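Section 3. Match-Day Operation of the Sorensen Scoreboard and Clock

This section covers the use of the Sorensen scoreboard at club grounds on match days. It applies to rugby fixtures at senior and junior level. Installation of the mast and the mains supply is covered in Section 2 and must be complete before any of the steps below are carried out.

3.1 Before the teams arrive

1. Switch on the supply at the wall isolator, then press and hold the green power key on the control desk until the display shows READY.
2. Check that every segment of the board lights during the self-test. The test runs once and cannot be paused.
3. Select the fixture type from the menu. Senior fixtures load two halves of 40 minutes. Junior fixtures must be entered by hand, following the half length set for the age group.
4. Enter the home and visiting team names. Names longer than ten characters will scroll. Many clubs prefer a short form, such as BOTETMONT in place of the full club title.
5. Set both scores to zero and press CONFIRM.

Note: The desk keeps the names from the previous fixture in memory. Where a first and second team play on the same afternoon, check the visiting name again between matches.

Caution: Do not open the rear panel of the board while the supply is on. The panel is to be opened only by a qualified electrician.

3.2 Pairing the control desk

The desk communicates with the board by radio over distances of up to 742 feet in open ground. A clubhouse wall or a covered stand between the two will shorten this distance.

1. Place the desk where the operator will sit during the match.
2. Press PAIR on the desk. The lamp will flash amber.
3. Wait for the lamp to turn green. If it remains amber, move the desk closer to a window and press PAIR again.
4. Add a single point to the home score and confirm by eye that the board has changed. Remove the point.

Where two pitches are in use, each desk must be set to a different channel. Channel 2 is the factory setting and should be left for the main pitch.

3.3 Running the clock

1. Press START on the referee's whistle at kickoff.
2. Press HOLD when the referee signals time off. The clock digits will blink until START is pressed again.
3. At the end of the half, wait for the whistle before pressing END HALF. The clock will continue past full time until this key is used.
4. For a player sent to the sin bin, press BIN, select the team and enter the shirt number. The countdown appears beneath the score and stops whenever the match clock is on hold.

Note: The referee remains the sole judge of time. The board is provided for the benefit of spectators and has no standing in a dispute.

3.4 Entering scores

Each scoring key adds the correct number of points in one press – TRY adds five, CONV adds two, and PEN and DROP add three each. To correct an error, press UNDO. Only the last entry can be reversed in this way. Earlier entries are corrected through the EDIT menu, which may be used while the clock is running.

Penalty tries are entered with the P-TRY key, which adds seven points. Do not press CONV afterward.

3.5 Closing down after the match

1. Leave the final score on display until the players have left the field.
2. Press SAVE. The memory holds 600 results, after which the oldest is overwritten.
3. Hold the power key until the display goes dark.
4. Turn off the wall isolator and return the desk to its case.
5. Lock the case in the clubhouse store.

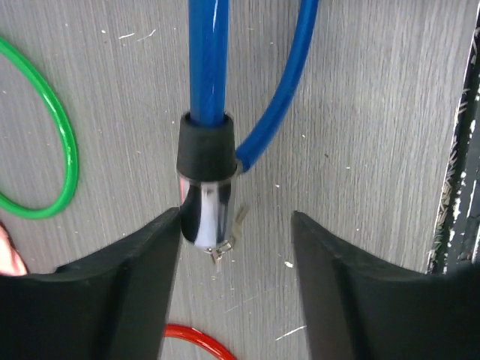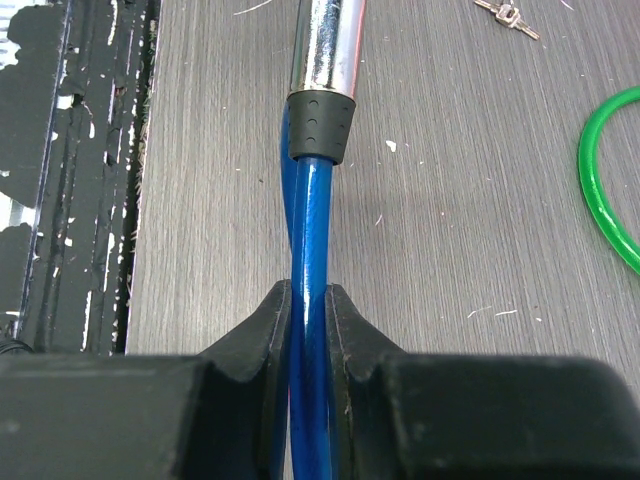

Caution: The desk must not be left in a vehicle or an unheated outbuilding between September and the end of the season. Damp will damage the key contacts, and such damage is not covered by the Pretness warranty.

3.6 Common faults

Board is blank, desk is working: Check the isolator first, then the fuse in the desk lead. If both are sound, contact the supplier.

Score changes late: Another desk may be using the same channel. Change the channel at the desk and repeat the steps in 3.2.

Clock runs but will not hold: The HOLD key may be stuck. Clean around the key with a dry cloth. Do not use solvent.

Display shows LOW: The backup cell needs replacing. Use only the Cukska cell supplied as a spare part. The board will continue to work from the mains, but results that have not been saved will be lost if the supply fails.

For seasonal servicing and the care of the mast, refer to Section 4.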